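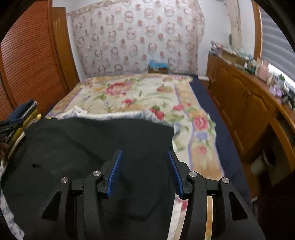

Nov 18, 2025

Does washing at a lower temperature save what the labels say it does?

Our project began with a leaflet from the Prestport housing office. It said that students who washed clothes at 30 degrees would cut their laundry bills "by more than half". No source was given. We wanted to see if the claim held up in a shared house, where people wash when they have time and seldom fill the drum.

We put a plug-in meter on the machine in one house in Plarthorpe and kept a log from May until the end of the summer term. Everyone wrote down the setting, the load and whether they used the dryer afterwards. 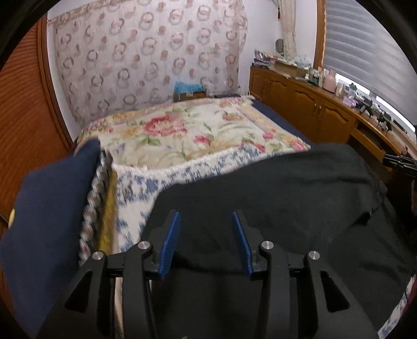
Written by a second-year student, Household Energy module
Role in group: meter readings and write-up

The leaflet is partly right. A cool wash did use less power than a warm one on the same programme. Our trouble is with the word "bills". A full warm wash came to about 500 watt-hours on our meter, and a dryer run afterwards used far more than that. Anyone who washes cool and then tumble dries has saved very little overall, and the leaflet doesn't mention dryers once.

We also doubt the survey behind the Drustness guide, which our tutor suggested as background. It reports 1,977 replies, of which 473 came from people living in shared houses. All of them were asked what they usually do. In our own log, what people said in the first week and what they then did were quite different, and dark clothes were the only things washed cool every time.

Our results come from one old machine and one set of housemates, so we wouldn't stretch them far. The meter also lost its readings once and we had to leave those washes out. We would still like the housing office to say where "more than half" came from. We wrote to ask and have had no reply.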